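Chair firm to send out new leg collars

Furniture maker Getik is to post replacement leg collars to buyers of its Verkero chair after 236 complaints that the legs worked loose in the first few weeks.

The white plastic chair is sold flat, with the legs packed separately from the seat. It went on sale in July and 1,497 have been sold so far, most of them to cafes and village halls.

Borghild Nordin, who runs customer service at the firm, said most of the trouble came from legs that had not been pushed fully into the seat.

"The instructions should have been clearer and we have rewritten them," she said. "Lay the chair on its back, on something soft, and do the legs from there." 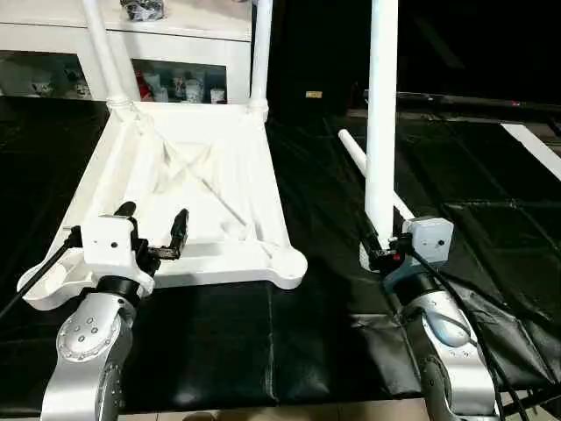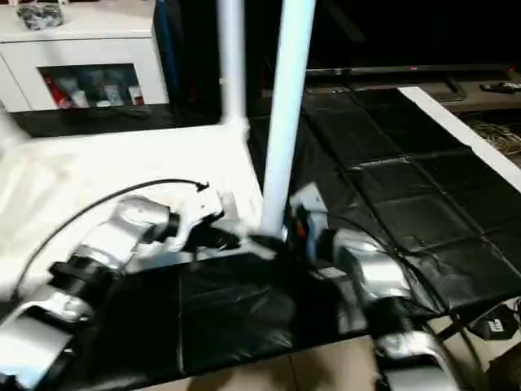
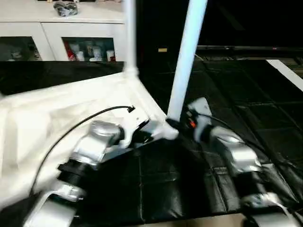 The new collars are slightly deeper and need no tools. Getik said the first 200 sets would go out this month, starting with people who have already written in. Others can ask for a set by giving the order number printed on their receipt.

Flurina Fankhauser, who bought 12 of the chairs for her cafe, said three had begun to wobble by the end of the first fortnight. "They're comfortable and they wipe clean, so I'd sooner fix them than send them back," she said.

Refunds are still being offered to anyone who would prefer one. The chair remains on sale, with the new collars in the box.

Contact the newsdesk | Copyright Jisulico News | Back to top

We use cookies to improve this site. Accept | Manage settings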